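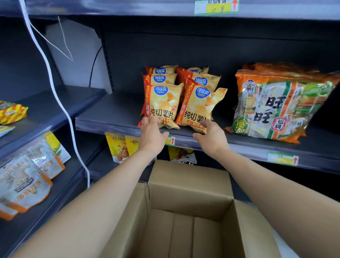 4. Stocking the shelves: bagged snacks

Do this section after the shelves are level and locked (Section 3). It covers chips, rice crackers and other pillow bags on the Trorkholm metal shelf. For boxes and cans, go to Section 5.

Before you start

Wipe each shelf with a dry cloth. Slide the clear label strip onto the front edge until it snaps at both ends. Open cartons by hand or with a safety cutter set to its shortest blade.

CAUTION: Do not push a long blade through the top of a snack carton. The bags sit directly under the flaps.

4.1 Loading chip bags

1. Check the date on every bag. Keep the earliest dates in one pile.
2. Set the shelf height so that you can fit a flat hand between the top of the tallest bag and the shelf above.
3. Place the first pair of bags at the back, standing on their bottom seals, printed side out.
4. Add the next pair in front of them. Leave a little slack between rows. Tightly packed bags push each other forward.
5. Put the earliest dates in the front pair.
6. Hold the front bags low, at the bottom seal or a lower corner, and ease them back until they stand behind the shelf lip.
7. Let go of one bag at a time. If a bag tips forward, take it out, shake the contents down toward the bottom seal and set it back.

NOTE: Do not lift a bag by its top seal to move it. The seal can open, and the top edge creases.

NOTE: Some bags carry a price or offer printed on the front, such as the 1元 band on Copico chips. Check that it matches the tag on the strip before you open the store. If it does not, pull the tag and print a new one (Section 7).

4.2 Loading large bags

Big multipacks, such as Want Want rice crackers, hold individually wrapped pieces that shift inside the bag. They seldom stand well.

1. Lay the bag on the shelf and spread the contents evenly with your palms.
2. Turn the bag so that the brand name faces the aisle.
3. Push it back until no part hangs over the front edge. If the shelf is too shallow, move the bag to a Plulberg deep shelf.
4. Do not stack more than 3 high.

CAUTION: A bag that overhangs the shelf can be caught by a cart or a sleeve and may pull its neighbors down with it.

4.3 Price tags

Slide the tag into the strip from the left end and move it under the product. Line it up with the left side of the first bag. Use one tag per product, even when the product fills the whole shelf. Replacement strips are part no. 749.

Section revised 30 April 2021 by Woo-jin Woo, Irkstead store fittings.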